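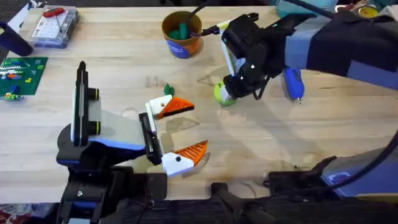
3.2 Who makes first contact

We asked 400 members of Brimia, a dating site used mostly in Grultgate and Cisternas, to keep a log of the first messages they sent and received over 21 days. Members wrote down who made contact, whether there was a reply, and how long the reply took. The logs covered 2,000 first messages in all. We did not read the messages themselves.

Men sent most of the first messages, as in earlier work on paid sites. Women who did write first were more likely to get an answer, and the answer usually came the same day. The gap was smaller among members over fifty. We had expected it to be larger in that group, and the interviews in Section 4 give some idea of why it was not - several older men said they answered everyone out of politeness, whether or not they meant to meet.

Six members stopped logging before the end. Their entries up to that point are kept in the counts but left out of the tests on reply time. Messages sent late on Monday evening were a separate problem, as the site was slow to deliver them and the times in the logs did not always match. Ibarra and Sitthichai coded these entries by hand and settled any differences by talking them through.

Members also rated each exchange once it had ended. Ratings had little to do with who wrote first. They followed the number of messages traded before one person suggested meeting, and we return to this in Section 3.3.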